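Gatbridge Makers Help > Robots and automation > Teaching by hand

Handheld gripper demos: how far back should I start, and do wide open fingers matter?

Posted by Indira Kamath, March 10, 2021
2 follow-ups merged into this thread

Hello all! I've been having a brilliant time with the Kivi handheld gripper kit since February and I've finally got to the stage of recording proper demonstrations. The job is simple enough: reach towards a set of small drawers at the back of the table, pull one open, let go, come away again. I walk it through by hand, the recordings go into Molamden for training, and then the arm has a try.

My trouble is the start of each run. Sometimes I begin with the fingers fully open and well back from the drawers, sometimes I've already half closed them because my hand is getting ready for the pull. The arm seems to have picked up both habits and dithers between them. It gets near the drawers, closes a bit, opens a bit, closes again. Quite sweet to watch, but it never pulls anything! 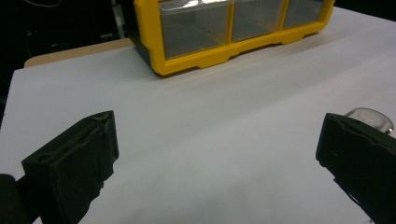 Fingers open, drawers across the far side of the table.

I've got 700 runs so far and would rather not bin the lot. Should every run begin from the same spot with the fingers wide open? And does it matter that there's a clear plastic thing over on the right, by the finger? I never touch it during the task. I'm saving everything at the default settings, if that helps.

drawbridge_len
Start open, every time. Then close late. You'll be fine.

Pottering Maud
Oh, I love this sort of task, drawers are such a good one to learn on! Len is right about the fingers but I'd do the opposite with the starting spot. Keep the opening the same and let the position wander: a bit left, a bit right, nearer, further, tilted slightly. If you always set off from one place the arm only knows what to do from that place, and the first time it drifts it's lost.

For the closing, pick a moment and stick to it. I wait until the fingers are either side of the handle (or the lip, if yours have no handles), stop for a breath, then close in one smooth go. The dithering you describe is just what mine did when I was squeezing on the way in -- the same view in two runs, with two different finger widths, so it had no way to choose.

Don't bin the 700. Sort them by finger width in the first second, keep the open ones and put the rest in another folder. I had 2,248 runs for a peg job and threw out far too many in a temper. The half-closed ones can still be handy for the letting-go part if you trim the front off.

As for the clear plastic thing, move it about between runs, and take it away altogether for some of them. If it sits in one place all through your recordings the arm may use it as a landmark, and then you tidy up one evening and everything goes wrong. See-through things and shiny drawer fronts also change a lot with the light, so do a few batches with the lamp moved as well.

tobermoray
Which Godix mount are you using? On mine the fingers didn't open all the way until I loosened the rear screw, so it might be worth checking that first. I can't help with the training side, I only do remote control with a joystick and it's very slow but great fun.

Indira Kamath
Thank you, Maud, that makes so much sense! Sorted them over lunch and I had far more half-closed starts than I thought. I've recorded 13 new ones with the pause before closing and they already feel much tidier in the hand. tobermoray, it's the short mount, and mine opens fully without touching the screw. Will retrain tonight and post how it goes.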